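Dec 20, 2025 — bench notes, sample table

3 comments · 2 shares

Rhona Carnegie wants the snack sorting written up before the break, so this covers the table and the box. Wrapper notes are in the Plevuner folder.

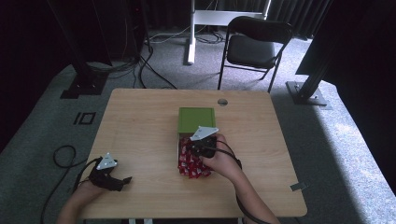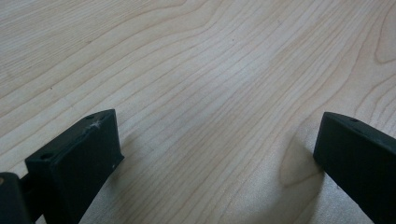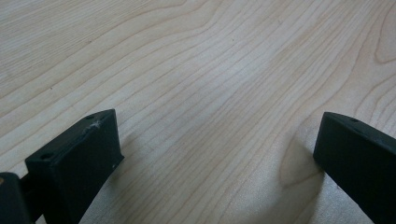 Same pale tabletop in all three.

Counting the candy is going slower than I planned, mostly on account of the packing. The Sotirley order came to 166 pieces on the slip and I still don't have a matching number. With the green lid pushed back only the front part of the box is open, and the red pieces sit so tight in there that picking one tends to drag up its neighbor. I'd take the lid off completely next time and set it on the chair. Võ thinks we should tip everything into a tray first. Fine by me, but then we lose the packing order, and Zivside asked for that back in June.

The table itself is good for this. Red wrappers stand out well on the light wood, and the grain is fine enough that it doesn't distract. One complaint — the finish shows glare toward the near side when the blinds are up. Small pieces also find the grommet hole. Tape over it.

To do:
— recount against the slip, two people
— label the 2 spare boxes
— ask Rhona where the trays went
— wipe down the table before the next batch

166 Views · Share · 2 Likes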